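Kuleck hand-held collection: station and kit inspection, with comments
Completed by: Pravesh Hendricks
Read and countersigned by: Jacobus Zulu
Date: Feb 23, 2024
Covers: tables, floor, grippers, marker cubes, straps, practice objects, recording

Good morning all, and thank you for letting me wander about among you with my clipboard. I have put my comments under each item as usual, and I'm afraid some of them have grown a bit.

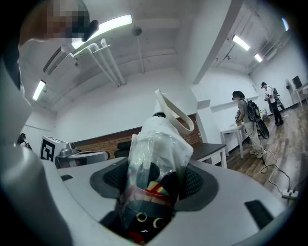
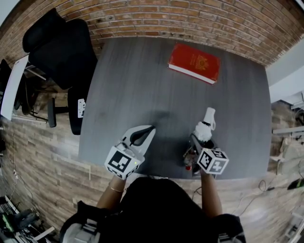
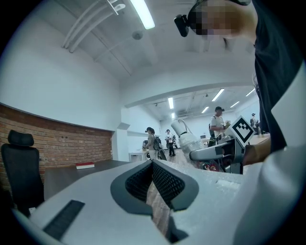
1. Floor and cables. PASS WITH COMMENT
My old grumble first, I'm sorry to say, and it is about where we put our feet. When you are wearing the kit and thinking hard about a grasp, you really aren't looking down, and a power strip sitting out on the wooden planks with black cables running to it is just the sort of thing a heel finds. The same goes for the tangle of black and white cables on the floor to the right of the dark grey table, the one with the red book on it. Please push slack back towards the wall before you strap in, and if you must step backwards, ask your neighbour to look for you (they will be glad to, I promise).

2. Straps and backpacks. PASS
Checked on each collector at the start of the session. Shoulder straps snug, nothing dangling. If the Dedell pack starts to pull on one side, do stop and say so. I would much rather lose one recording than have somebody go home with a sore neck.

3. Gripper fingers and pads. PASS WITH COMMENT
Opened and closed each pair by hand, slowly, then quickly. Pads clean. One left-hand gripper felt a little stiff to me and I have put a paper tag on it for Jacobus to look at. Keep your own fingertips out from between the pads, even when you are only nudging something straight.

4. Marker cubes. PASS
Firm on their mounts, no lifted corners on the printed faces. Wipe with a dry cloth only, please, and don't pick the gripper up by its cube, however handy it looks.

5. Practice objects. PASS WITH COMMENT
I am fond of the plush toy in its clear bag, striped scarf and all, and a soft thing in slippery plastic makes a lovely awkward example for the model to learn from. Do check bags for splits, and watch that the loop at the top doesn't catch on a finger as you let go. Hardbacks should be set down flat, well in from the table edge.

6. Room around the table. PASS
Chairs pushed clear of where elbows go. With people working in the next room as well, a word before you walk through with a gripper raised is only good manners.

7. Recording check. FAIL, PUT RIGHT
Take 589 was saved without its object label, so the learning side at Radebe could not have used it. Repeated and labelled properly. Say the object's name aloud before you start, then hold still for 2 seconds, then begin. A fumbled grasp is still worth keeping if you mark it as a fumble, so please don't delete those out of embarrassment!

8. Breaks. PASS
Everybody stopped when the Pumivmont timer went, even those in the middle of a good run, for which I am very grateful.

Still open from October: the second hook for hanging up the headsets. Jacobus has the screws and is waiting on the bracket.

Signed, P. Hendricks
Countersigned, J. Zulu. Stiff gripper taken off the rota until I have had it apart.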